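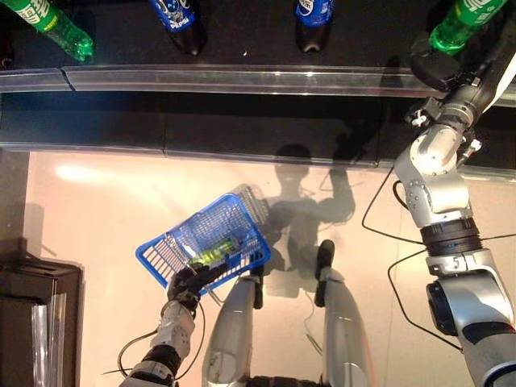
Clamstead Household Notes, No. 53, page 4

I've had three people ask me since last issue how I keep my bottom shelves from turning into a sticky mess, so I'm giving the whole page over to the pantry this time (the oven door tips will have to wait, sorry Ashraf!). Most of this I picked up over the years in our kitchen in Dornham, which has one skinny pantry, no window in it and a floor that slopes toward the fridge. Anything round that gets away from you ends up under there.

Start low. I always used to begin with the top shelf because it felt like the proper way to do it, and by the time I got down to the drinks and the potatoes I was cranky and ready for a cuppa. Now I do the bottom shelf first, while I've still got the energy to kneel. Grab an old cushion or a folded towel for your knees and pull everything out onto the floor.

For dried soft drink, hot water beats any spray I've tried. Soak a cloth, wring it out just a bit, lay it flat over the spot and walk away for five minutes. It'll lift with a wipe. If there's a stubborn brown ring left, make a paste of bicarb and water and rub it with your fingertips, then rinse well. Go easy on dark painted shelves, though. Bicarb leaves a white haze in the corners and you'll be chasing it with a cotton bud (ask me how I know).

Clear plastic edging along the front of a shelf is handy for stopping bottles sliding out, but crumbs love the gap behind it. An old toothbrush with a drop of dishwashing liquid gets in there nicely. Dry it with a bit of microfibre and don't use anything gritty, it scratches in no time and then it always looks grubby no matter what you do. If yours is the clip-on sort, unclip it and wash it in the bath. Mine came in two lengths from El Sherbiny, the hardware place near the roundabout, and I cut the second one down with a junior hacksaw and a bit of masking tape wrapped over the cut line so it wouldn't chip.

Fizzy drinks: keep them low, keep them out of the sun and stand them up. I used to lay the big ones on their sides to fit more in, and one December, the week before we had the whole family over, a lid let go in the heat and I lost two bags of flour and a box of crackers on the shelf below. Since then anything fizzy lives at the very bottom with nothing underneath it but lino. Check the date as you put them away, too. Flat lemonade is still good for a glaze on a ham or for scones, so I don't tip it out.

Moths! If you get pantry moths you have my sympathy. Chuck anything with webbing in it, seal the bag and take it straight out to the bin. Then vacuum the shelf, and I mean into the screw holes and the little pin holes for the shelf supports as well, because that's where they tuck themselves away. New flour goes in my freezer for a few days before it goes anywhere near a jar. I've got 39 jars now, which my sister thinks is ridiculous, all bought secondhand and all with the same size lid so I never have to hunt for the right one.

Labels. I was using nice paper ones and they went furry within a month. A strip of painter's tape and a marker does the job, peels off clean and costs next to nothing. Put the date on the bottom of the jar and the name on the lid if it lives in a drawer, or on the front if it lives on a shelf.

Musty smell in a cupboard with no airflow? A saucer of bicarb at the back helps a little. What really fixed ours was leaving the door open overnight once a week and moving the onions out to the laundry. Onions and potatoes shouldn't be kept together anyway, the spuds sprout faster.

One for the floor in front of the shelves, where everyone stands and drips. Warm water, a small splash of white vinegar, and a mop that's been wrung out properly. That's fine for vinyl and most glazed tiles, but keep vinegar off marble or any natural stone. Nolora next door uses plain hot water on hers and her floor's nicer than mine, so take that as you will.

Next issue I'll do the oven door, plus a reader's way of using up 400 grams of leftover rice without making fried rice again. Send me your own pantry tricks and I'll print the ones I can get to work at my place.

Clamstead Household Notes | Contact the editor | © Clamstead Household Notes | Back to top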